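Corkwood Help > Robots & Automation > Simulation > Grasping

Browse | Unanswered | Tags | Members | Log in

Wrist view policy, success drops when walls have pictures on them. Is this a real result?

posted by gurnent_grip

Trying to write up a small result and want a sanity check before I embarrass myself. Setup is all sim. Policy sees the wrist view only, no overhead view, no joint history past 2 steps. Trained on rendered rooms with random wall and counter textures, then tested in rooms it never saw. Test set is 369 episodes.

Method is basically: freeze the encoder, train a small head on top, then swap the background while keeping object and start pose the same. I call it paired swaps. Plain wall vs busy wall. On the busy ones it fails in 31 episodes where the plain-wall twin passes. Goes the other way in only 2. Seems like a lot to be luck but the seeds are shared so Im not sure what test to use.

Typical busy start, fingers open, nothing grabbed yet, wrist still rolled over from the reset pose: 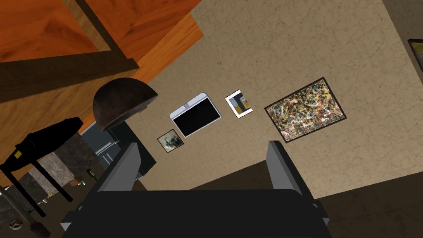 Reisinger lab, Sat 8 October

My guess is the drip style painting. Tons of high contrast edges and it lands right in the gap between the fingers, where the encoder has learned to look for the object. But the blank tablet and the small prints are in that gap too so I can't say its the painting for sure. Also the whole room is tilted from the roll, and I didnt control for that. Ugh.

Things I tried already:
- blurring the outer part of the view, no change
- longer training, slightly worse
- turning off shadows, broke other stuff

So, 1) is the paired swap a fair method, and 2) what would you want to see before you believed it?

Tags: wrist-view, distractors, sim-eval

arine_bench

Fair method, yes. Paired is the right way to go and you already have what you need for the test. Only the pairs that disagree matter. 31 one way, 2 the other, run an exact McNemar on those. It will come out very small. Report the raw counts too, people skip that and then no one can check.

What I would NOT believe yet is the painting story. You changed the whole wall. Do it one item at a time: painting only, tablet only, prints only, then all of them. Then painting moved so it sits outside the fingers. If failures go away when it's moved, you have something. If they don't, it's probably overall clutter or color and the position idea is dead.

Roll: fix it at the reset for half the pairs. Cheap to do, same seeds. A tilted wall puts long diagonals through the view and your encoder may hate those all by themselves.

Also split failures by phase. Reaching for the wrong thing is very different from getting there and closing badly. Late in the approach the background should matter way less, the object blocks most of the middle. Look at any frame with something tall between the fingers:

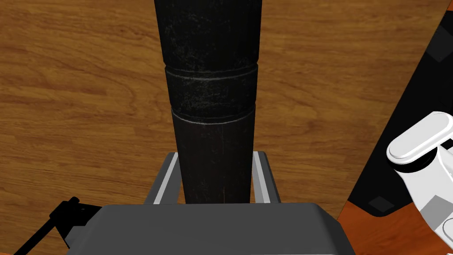
Black cylinder between the fingers, wood grain behind.

Almost no wall left for the policy to get confused by, it's wood and a bit of the white arm off to the right. Narrow slivers between finger and cylinder and that's it. If your extra failures are happening at that stage then your wall theory is in trouble. I'd log finger gap and distance to target at the moment each episode goes bad and just plot the two groups.

One caution on views like that one. Dark object on a busy grain is an easy outline to find. Dark object against the black panel on the right, not so much. So object color vs what's behind it is one more thing to hold fixed when you swap. We got burned by this in May, thought we had a texture effect and half of it was plain contrast.

corkwood_tk

Just add more paintings to the training set? Worked for us. Didnt measure it properly but grasps got better.

gurnent_grip

@corkwood_tk will prob do that in the end but then I don't have a result, I have a fix. Need the result first.

@arine_bench thanks, this is great. Quick look at the logs and most of the bad ones go wrong early, well before the fingers are near anything. So thats hopeful. Doing the single item swaps next, and the roll split with the same seeds. Will the exact test be OK if a few pairs crashed and I had to rerun them?

arine_bench

Rerun both halves of the pair, not only the one that crashed. And say in the writeup how many. If crashes are mostly on the busy side thats a problem by itself, busy scenes load slower and a timeout can get counted as a fail. Check your timeout before you check anything else.

Contact us | Terms | © Corkwood Help | Back to top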